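Dec 29, 2018 | By Qusai Dabbas
1 min read

Killska Adds Matte Tableware to Contract Catering Range

Killska will supply its Flakis tableware line to contract caterers and staff canteens under a distribution agreement with Zendance. The line consists of plates, bowls and mugs in muted colors with a flat, non-gloss finish. Initial stock covers 1481 pieces, held at the Nseir warehouse. Orders ship in cases of 41.

Plates are sized for a full main course and stack without spacers. Replacement pieces can be ordered singly — no minimum applies. More than 386 place settings have been reserved for delivery in May. 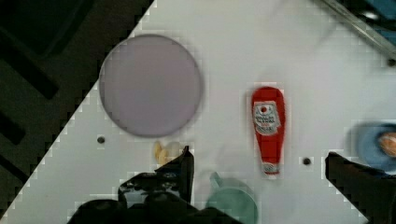
Flakis colors were selected for use on light tabletops, where plain white ware is hard to pick out during clearing. Product staff reviewed the range next to everyday table items. On a white top, a round lavender-gray plate stays distinct at its full outline, and a pale green mug, partly cut off and slightly blurred, appears near a red ketchup bottle. Three further colors are under review.

Price lists are available from Zendance on request.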